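3.2 Scoring practice and the pace of play

The second part of the study looked at how long club members waited between ends, and whether the way the score was kept had any bearing on it. Match records came from two greens, Fikoddale and Moynihan, which play in the same league and use the same format for their Tuesday evening fixtures. Fikoddale keeps paper cards. Moynihan moved to the Gramarix scoring tablet in May, at the start of the season studied.

We timed 828 ends in all. An end was taken to begin when the jack left the hand and to finish when the skips agreed the shot. The wait was the time from that agreement to the next delivery of the jack. Ends that were stopped for rain or for a measure by the umpire were left out of the timing, though they stayed in the count of shots. Timings were made by Kulap Tanasarn and Anqi Tan, who stood on the bank and did not speak to the players during a match.

Fig. 4. Hand-held gripper and spray bottle, indoor setting.

(a) Hand-held gripper, with a person leaning in at upper left.

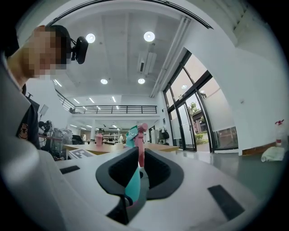 (b) Spray bottle held in the gripper, beside a table.

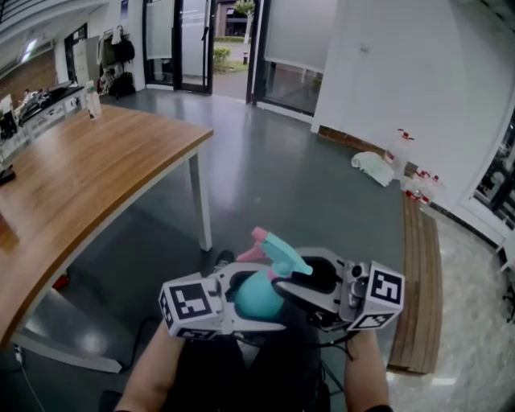

3.3 Results

Waits were shorter at Fikoddale in the first half of the season and much the same at both greens by the end of it. The early gap was widest on the outer rinks at Moynihan, where one tablet was shared between two rinks and had to be carried across. Once the club had bought a second tablet the gap closed within a few weeks. Players at Moynihan did not report the change as a cause of delay when asked, and most put the slow evenings down to the state of the green.

After the last fixture we sent a short form to the 200 members registered at the two clubs. It asked how they followed the score during play, whether they knew the score at any given end, and whether they would want the other club's method. Older members at both greens preferred a scoreboard they could read from the mat. This agrees with the earlier survey by Wysocka and Meng at Buren, where the size of the numbers mattered more to players than who kept them up to date.

Disputed scores were rare. There were 14 over the season, all settled before the players left the green. Nine of them came from paper cards on which the two skips had written different totals. The rest arose on the tablet when an end was entered twice. Tươi Đặng checked each of these against the marker's notes, and the corrected totals are the ones used in Table 2.

We did not look at singles play. Singles matches have a marker, who calls the score aloud after each end, and the waits would need to be timed in a different way.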